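Quick one tonight, bread's in the oven and I have 20 minutes before I need to turn the pan.

So. Moving kitchens. We are out of the Hustport apartment as of November and I still don't know where the garlic press is. Possibly in a box marked BATHROOM. I didn't do the marking. (Tamer did the marking.)

People keep asking how the move went and I keep saying fine. It was fine. It was also 48 boxes, and the movers' estimate was based on way less than that, so the final bill came to $2,820 and I had to sit on the stairs for a minute. Firer Moving, if you're wondering. They were good! Fast, polite, one guy carried the dresser on his back like a turtle. I just told them the wrong thing on the phone. "Two bedroom, not much stuff." Ha.

What I wanted to write about is the dishes though.

I grew up in a house where there was everyday and there was company. Everyday was white with chips. Company lived behind glass and came out for my uncle, and for the priest once. My mother still has all of it. When I got my first place I swore I'd never own a plate I was afraid of, and then over the years I went and bought a bunch of plates I was afraid of. One at a time. Craft fairs mostly, and that shop on the corner in Hustport that closed. Never two the same.

Packing them was when I noticed. I was wrapping a bowl I had owned for maybe six years and it still had the price sticker on the bottom. Never been used. Not once! I'd been moving it from shelf to shelf and dusting it.

Nadine Geagea came over to help wrap and she was ruthless. She held things up and I had to say use or go. No third pile. I tried to start a third pile and she sat on it. By the end there were two bags for the thrift store and I'd agreed, out loud, with a witness, that everything left was going into the regular cabinet. Cereal, toast, whatever.

New rule then. Everything gets used. If it breaks it breaks.

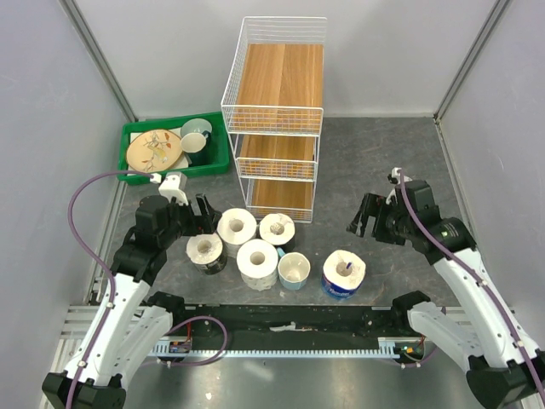 Branches-and-leaves plate, plus a mug. Green tray.

Anyway it's been a few weeks and here's where I'm at with the rule.

Stacking is worse. Matching plates stack. Mine wobble. I put the heavy ones on the bottom and a paper towel between the ones with rough feet and that mostly works, but you can't grab from the middle without taking the whole pile down first.

Dishwasher, no. Not for the handmade stuff. Samah Ait Brahim says she puts all hers through and they're fine and I beleive her but I can't do it. So I'm washing more by hand than I have since college. Kind of like it? The window over the sink looks at the neighbor's fig tree and there's a cat that comes by around dinner.

One casualty so far. Small blue saucer, my own elbow, nothing dramatic. I waited to be upset and was upset for maybe a minute and then I swept. I did keep the biggest piece. It's on the windowsill.

And food looks different on them, I'm sorry, it does. Scrambled eggs on a plate somebody painted is a better breakfast. Khalil Twal came by on his way home from work and I gave him leftover lentils in the six-year bowl and he asked if it was a special occasion. No! It's lentils! That's the whole idea.

Shelf situation: bad. The new kitchen has less cabinet than the old one, which I knew, I measured, I just measured optimisticly. Tamer wants to put up two open shelves by the door. I want to see if we can live with what's here until spring. We're not really discussing it, he just leaves the tape measure out where I'll see it.

Things still missing, in case anyone who helped us pack is reading:

- garlic press
- lid to the medium pot
- the good scissors
- Dima Ghanem's casserole dish, Dima I'm so sorry, I know it's in here

Oven's beeping. It's the no-knead one again, used a bit more salt this time and let it sit overnight on top of the fridge. Will post the amounts if it comes out. If I don't mention it again assume it didn't.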